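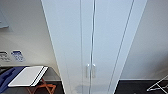 White wardrobe, two tall doors, bar handles.

Flanillow Overshirt by Omness
Brushed cotton, midweight, straight hem

Back in stock. Same cloth as last season, new buttons. Sizes XS to XXL, no half sizes, sorry.

What it is: a shirt you wear like a jacket. Over a tee, over a thin knit, under a raincoat if the raincoat is cut big. Boxy through the body, sleeves a touch long so you can cuff them. Two chest pockets, two hand pockets set into the side seams. Hand pockets are deep enough for a phone.

Fit: true to size if you like it roomy. Between sizes, take the smaller one. Shoulders drop a bit, meant to. If you want it closer to the body look at the Nuvel shirt instead, same fabric, darts in back, no hand pockets.

Colors
Moss
Rust check
Ink
Oatmeal (low, mostly S and M left)

Fabric: 100% cotton, brushed on both sides. Soft out of the bag, gets softer. Some 20 washes before it really settles in. Light pilling under the arms is normal, use a comb not a razor.

Care
Wash cold or at 30 C, inside out
Hang dry. Dryer will take up the sleeves
Warm iron, skip the buttons
Hang it on a wide hanger, wire ones leave bumps in the shoulders
Ink bleeds the first couple washes so keep it away from the oatmeal

How people wear it: open, with straight jeans and beat up sneakers. Buttoned to the top with wool pants works too, looks better then it sounds. Rust check wants plain stuff around it. Moss goes with pretty much anything brown.

Shipping and returns
Orders in before noon go out same day, weekends excluded. Returns free on unworn shirts with tags on. Exchanges are quicker if you email us the size you want first, we'll set one aside.

Coming up: a lighter version in washed poplin, called the Were, due in June. Same pattern, no brushing, shorter sleeve. Sign up on the list page and youll get one email when it lands.

Stock updated 21 February 2024

Add to bag
Size chart
Ask about fit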